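Print this page
E-mail this page

Ormsby Reading Lounge: Furnishing and Use
Progress report to the Trernport Community Fund
Reporting period ending September

Summary

The grant awarded to the Ormsby Center supports the conversion of the former ground-floor records office into a public lounge where residents may sit, read and complete short tasks without an appointment. During this reporting period the Center took delivery of the remaining furniture, opened the room on a trial timetable and began collecting comments from visitors. Work on lighting and on the entrance door is still in progress. Spending remains within the approved budget, and no change to the total award is requested.

Furniture and layout

The original proposal called for one long reading table along the north wall. After the second planning meeting this was replaced by separate tables at which visitors can sit singly or together. The change was approved by the Fund in writing before any order was placed. The tables were supplied by Grasomico under the quotation attached to the previous report. Kuvura supplied the seating, and its fitters returned once to level a chair that rocked on the uneven part of the floor.

The principal table is large, round and made of wood, and is placed so that chairs can be drawn up to it from the side facing the room. Smaller wooden tables stand next to it. The height of the principal table was checked against the needs of wheelchair users before the order was confirmed, and the supplier agreed to exchange it without charge if it proved unsuitable in use. That period has now expired and no exchange was sought.

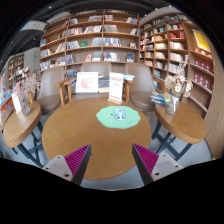
Report prepared by Seren Gethin, Project Officer
Reviewed by Kenji Achterberg, Head of Public Services

The central group of furniture is now in its intended position. Taupe upholstered chairs stand behind the tables, and the smaller tables to either side have dark blue-toned metal legs. The brown of the large tabletop was chosen to go with the existing floor, which the Center has kept and resealed. Glass vases of dried flowers, pale pink on one side table and cream and beige on the other, were selected in preference to fresh arrangements, which would have required a weekly budget line. A small stack of reading matter is kept beside the cream and beige arrangement and is exchanged when new titles are donated.

The large table also carries an upright tabletop sign in a light wooden base. The Center intends to use the same style of holder at the reception counter so that notices can be changed without tape or pins. A mouse and a mint-green mat with a wavy outline are set out on the large table for visitors who bring a laptop computer and prefer not to use its built-in controls. Requests for this were received at both consultation sessions.

Opening and use

The lounge is open during the trial from 10 a.m. until the main desk closes. Staff at the desk are responsible for unlocking the room, wiping down the tables and returning chairs to their places at the end of the day. Three members of staff have been trained in this routine, which adds little to their existing duties. Comments are collected on cards at reception and will be reported in full at the end of the trial. Those received so far are mainly favorable. Several ask for later opening, and two ask for a lamp near the window.

Matters outstanding

The replacement light fittings have been delivered but not installed. The electrical contractor has asked for access outside public hours and a time is being agreed. The automatic opener for the entrance door was returned to the manufacturer with a faulty control unit. Until a replacement is fitted, the door is held open during the trial hours, and staff have been asked to keep the corridor clear.

The proposed acoustic panels are on hold. Visitors have made no complaint about noise, and the Center would prefer to assess the room over the winter before committing this part of the grant. The sum concerned remains unspent and is shown separately in the financial table sent under separate cover.

Next period

The Center will complete the lighting, fit the door opener and decide on permanent opening hours. It also proposes to add five stacking chairs for small talks and reading groups, to be stored in the adjoining cupboard. These can be paid for from the existing furniture allocation. The Fund's agreement to this use is requested before the order is placed.

Questions about this report should be addressed to the Project Officer at the Ormsby Center.

Print this page
E-mail this page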